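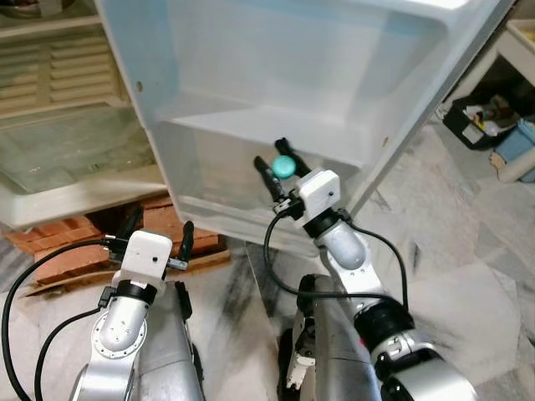
Callum Pollock would like the door bins to go back in last. In a comment sent in after the July notice on shared refrigerators at Rirnside, he wrote that a bin put back while the liner is still damp traps water behind it, and that the marks return in the same place within weeks.

The notice covers the ground-floor kitchens at Rirnside and the two at Tennant. Each refrigerator is to be emptied, switched off and wiped down once a month, with the door left open for 20 minutes before the power goes back on. Shelves and bins are to be washed in warm water with dish soap. Glass shelves should reach room temperature before they are washed. Scouring pads are not to be used on white plastic liners; stains should be treated with baking soda paste and a soft cloth.

Vent grilles inside the compartment are to be brushed dry. Spray cleaner is not allowed on the slats.

A second section deals with units raised on brick or board. The base must be level from side to side, with a slight fall toward the back so that the door closes under its own weight. Grikton, which services the kitchens, checked 37 units in the spring and adjusted the base on some 20 of them. Most of the faults were doors that stayed ajar when released. Boards that have softened are to be reported and replaced before the unit is loaded again.

Replacement bins and shelf clips can be ordered through the Trendton office. Orders received by 2 p.m. go out the next morning. Food left in a unit during cleaning will be moved to the spare refrigerator at Tennant and kept there until the evening.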